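Unit 4: Who Pays a Tariff?
Notes for the evening section, Introduction to Trade Policy
Instructor: Shuk-fan Kwan

Welcome back! Last time we finished comparative advantage, and I promised we would get to the fun part, where governments step in and things get messy. Tonight is tariffs, and next meeting is quotas and rules of origin (bring the Grotberg reading, it's short and very good).

Start with the basic definition. A tariff is a tax on a good when it crosses a border. The importer pays it to the customs office of the importing country. Students often write that "the foreign country pays the tariff," and I take points off for it every single term! The importer writes the check. Who ends up bearing the cost is a separate question, and economists call that question incidence.

Let's work it through with our imaginary country, Plalska, which buys its kitchen goods from its neighbor Kinden. Before the tariff, a case of trays lands at the port for $58. Plalska then puts a specific tariff of $16 on each case. If Kinden's exporters keep their price the same, the importer's cost goes to $74, and some or all of that gets passed along to stores and then to shoppers. If the exporters cut their price by $4 to hold on to customers, the importer's cost is $70, so Kinden's sellers carry $4 of the tax and the buyers in Plalska carry $12. Same tariff, different split! 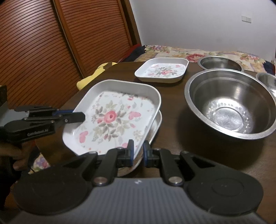

Trays and stainless steel bowls on a wooden table.

What decides the split? Elasticity, our old friend from Unit 2. When buyers can easily switch to something made at home, exporters have to give ground on price. When buyers have few other choices, they carry most of the load. A small country usually can't move the world price at all, so its own buyers bear nearly everything. Draw both cases side by side before you try the problem set. It really does click once you see the two supply curves.

Now the winners. Home producers in Plalska can raise prices and sell more. The treasury collects revenue. Buyers lose, and on the small-country graph they lose more than the other two groups gain. The two leftover triangles are the deadweight loss. Label them separately, please: one comes from making goods at home at higher cost, the other from purchases that no longer happen.

One more wrinkle that came up in Tsung-han Lui's question after class: what if Kinden answers with a tariff of its own? Great question, and it gets us into game theory. Read the Yeh chapter up to page 81 and sketch a payoff table for the two countries.

For next time: problems 1 through 4, graphs by hand, axes labeled.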